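Wurkis to Open Small-Parts Repair Counters in 40 Neighborhood Hardware Stores

8 Feb 2022

Wurkis, the regional hardware cooperative, announced today that it will open repair counters in 40 of its member stores beginning in March. The counters will accept lamps, small kitchen appliances, hand tools and household fixtures, and will sell single replacement parts to customers who prefer to make repairs at home.

The decision follows a trial held last year at six stores, where staff completed 844 repairs. Screws, springs, switches and washers made up the largest share of parts sold during the trial.

"Our customers asked for one part at a time, and we were selling them boxes of fifty," said Domnica Coman, managing director of Wurkis. "The new counters change how we stock these items and how we price them."
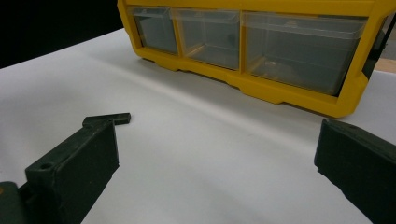 A yellow drawer organizer with clear drawers.

Under the program, each store will carry a common range of 230 parts, supplied by Braron under a two-year agreement. Member stores may add items to the range to suit local demand. Prices will be posted at the counter and will be the same at every location.

Training for counter staff will be led by Remzi Kılıçarslan, who managed the trial. Courses will cover basic electrical safety, parts identification and written estimates. Customers will receive an estimate before any work begins, and items judged unsafe to repair will be returned without charge.

"A clear estimate matters as much as the repair," Mr. Kılıçarslan said. "Customers should know the cost before they leave an item with us."

A list of participating stores will be published on the Wurkis website before the opening. Stores outside the first group may apply to join through their district office.

Media contact: Xuân Hồ, Wurkis Communications Office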